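Workshop > Tips > Paperwork
News Tips Tools Contact
2/2/19

Customs papers for the small workshop

If you buy hinges or fittings from the EU, sort out the paperwork before the exit date. An EORI number is needed to move goods across the border once we are outside the customs union. Keep it with your VAT records.

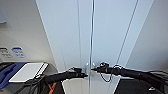
Tall cabinet, two doors.

List each regular supplier with the country of dispatch, which may differ from the billing address. Our Groltberg runners are invoiced from Covley but sent from Daten. Write the commodity code beside each part – the invoice often leaves it out.

Agree in writing who pays any duty. Bouzid quoted us 900 for a September order and the terms said nothing on this point.

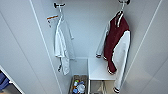 Hajar Benmoussa
Workshop editor

Store spare screws by thread, in lidded tins marked with the supplier's part number. We hold 2,000 of the common sizes and reorder at 1,000. File delivery notes by date of arrival and staple the customs form behind each one.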